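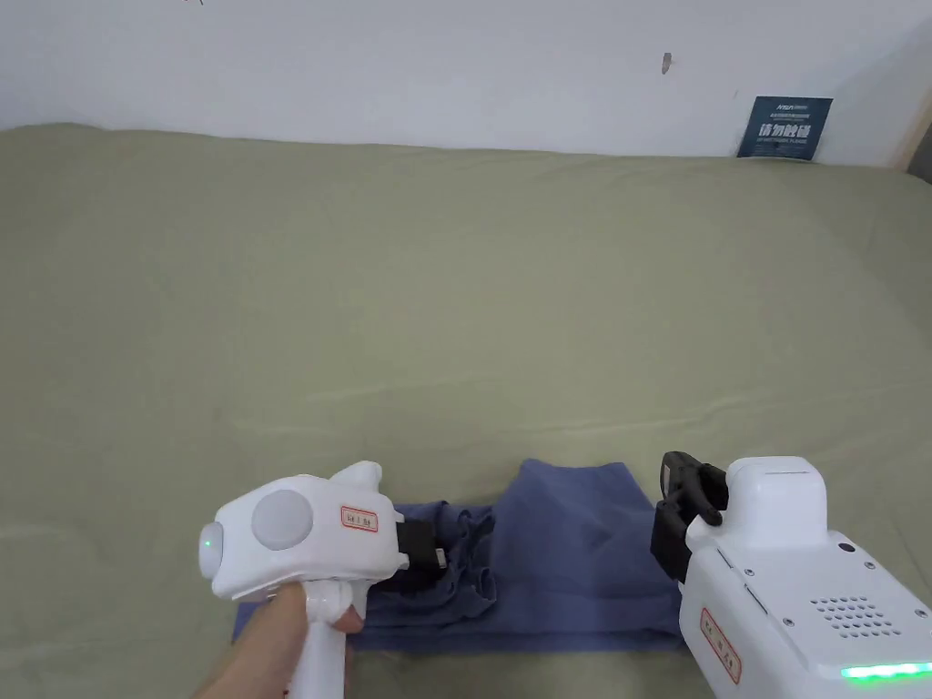

Savcombe, Jan 30, 2022

Client care workbook, entry by I. Gronow. Copied to Máté Szabó and to the front office.

Purpose of the session: to complete the review of January client correspondence ahead of the quarterly file check, and to settle the wording of the new opening letter. The office was closed to callers and the telephones were on the message service throughout.

1. Files reviewed

The sample was set at 100 files, drawn from the closed list and the open list together. Of these, 76 had a first reply sent within the period stated in our terms of business. The remaining files were passed to a second tray and read again in the afternoon.

In most of the late files the enquiry had been received and logged correctly but was not given to a named adviser. The log has a column for this. It was left blank, or filled in with the word "Ok", which tells the reader that somebody saw the enquiry and nothing more. M.S. has asked that "Ok" should no longer be accepted as an entry in the adviser column. I agree. Initials only from Monday.

There were 3 files in which the client wrote twice before receiving an answer. All three concerned property matters with a fixed completion date. In each case the advice given was sound and on time for the transaction, but the client had no means of knowing that it would be. Letters of apology have been drafted and are in the signature folder. They should not go out until the fee notes on the same files have been checked, as one client has been billed for a call which was made by us to correct our own error. That item is to be written off.

2. The opening letter

Four versions were read aloud. The present letter runs to two and a half pages and places our charges on the last of them. Version B moves charges to the first page, directly after the name of the adviser. Version C is the same with a shorter paragraph on complaints. Version D was prepared by Brastunus, who also supplied the text for the website, and is well set out but promises a reply "at any hour", a thing we cannot offer.

Version B is preferred, subject to the following:
- "Your matter" to be used throughout in place of "the instruction".
- The sentence on interest held in client account to be checked against the current rate sheet. The figure in the draft is from the old one.
- Remove the second mention of parking.

M.S. would keep the longer complaints paragraph. I had favoured the shorter, but on a second reading it leaves out the time limit for referring a complaint onwards, so the longer one stands.

3. River

The River case diary was tried on 70 of the files to see whether its reminders matched the dates written on the covers. They matched, except where the cover date had been altered by hand and not entered again on the system. The reminder then goes to the adviser on the original date and is dismissed as already dealt with. I do not regard this as a fault in the program. The office manual should say plainly that the diary is changed first and the cover second. Section 8 says the reverse and will need to be rewritten.

Also noted: reminders for an adviser on leave still go to that adviser alone. There is a setting for a deputy. It has been switched on for M.S. and for me as a trial, and will be looked at again before it is extended to the rest of the office.

4. Outstanding

Rate sheet to be confirmed with accounts (I.G.).
Section 8 redrafted and circulated (M.S.).
Write-off form for the disputed call, two signatures required.
Wills register: eleven entries have no shelf reference. Not reached today.
Reply to Brastunus on Version D, with thanks, explaining which parts have been kept.

The second tray has been returned to the locked cabinet, lower drawer. The key is with M.S.

I.G.

Added later: the old opening letter is still the default in the template list. Please select Version B by hand until it has been replaced.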